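I have been trying to clear off the kitchen table before breakfast for most of February, and it keeps filling back up. The toaster lives there now. The counter has one outlet and the kettle got it, so toast happens at the table and I've stopped fighting that part.

Drinks are the other half of the problem. The yogurt drinks and milk drinks I buy at Korkon come in tall plastic bottles, and I tend to leave them out after the cap comes off. They used to leave rings on the wood. I sanded out the worst one with 400 grit and didn't want to do it again, so the rule now is that any bottle on the table gets a coaster, even an empty one.

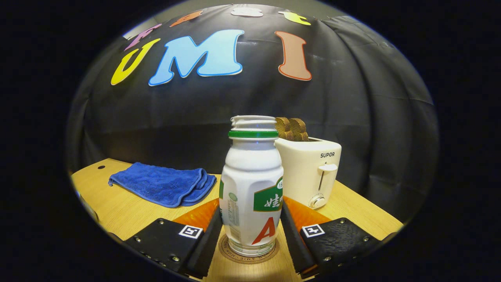 My sister thinks coasters only move the mess around, and that bottles should be rinsed and go straight in the recycling. She gives an empty bottle 10 minutes at her place before it's gone.

She has a point. I do rinse them, but I like to keep 2 of the tall ones back for watering the basil – the narrow neck gets under the leaves without soaking everything. They go on the windowsill behind the sink.

Next is the drawer with the takeout menus.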